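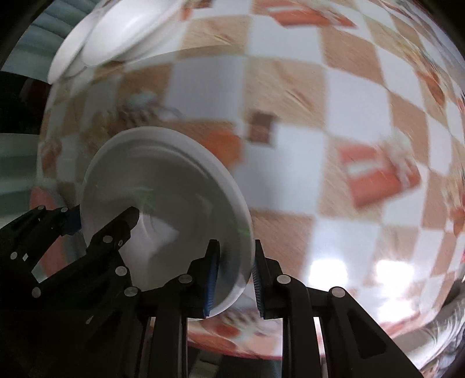

Fire and escape check, Clistby guest house, ground floor and dining room. Done 24/05/2023 by Marlina Latuheru together with the owner, Efe Yusuf. The last check was in February and I had the old list with me. Most points are good, four need work before the summer guests come. In the dining room I looked first at the cloths, because candles are used there in the evening. A checkered tablecloth like the one under the white plate is fine for breakfast, but with open flame on the table I ask for a glass holder around each candle, and the cloth must not hang over the heater.

Home | Rooms | House Rules | Safety | Contact

1. Main exit door
OK. Opens outward, no key needed from inside. The closer is a little strong for old people, please adjust.

2. Back exit through kitchen corridor
NOT OK. Clear width measured 890 mm at the door, but boxes of bottled water make it much smaller near the pantry. Mr. Yusuf moved them while I was there. They must have another place, and I will look again.

3. Exit signs
OK in the dining room. In the corridor the sign by the stairs is dark. Lamp or battery, I could not say. Filippos Raptis will replace the whole unit.

4. Smoke alarms
Tested 7, all sounded. The one outside the laundry is yellow from age and has no date on it. Replace.

5. Extinguishers
OK. The kitchen one, tag number 494, was behind the bread shelf. It is now on the wall hook by the door. Pin and seal are in place, needle in green.

6. Fire blanket
OK. Hangs 50 cm from the stove, which I find too close. Move it toward the door so that a person can take it without reaching over the fire.

7. Electrical
NOT OK. Two extension cords are joined together behind the coffee machine. Dionysis Michailidis to put a new outlet. Until then the toaster stays unplugged.

8. Heater in dining room
OK, fixed to wall, grille clean.

9. Assembly point
Sign by the gate is good to read. The night staff did not know where it is, please show them.

Open points: 2, 3, 4, 7. Small works: 1, 6, 9. Copy of this list goes to Charalambos Michailidis for the insurance folder.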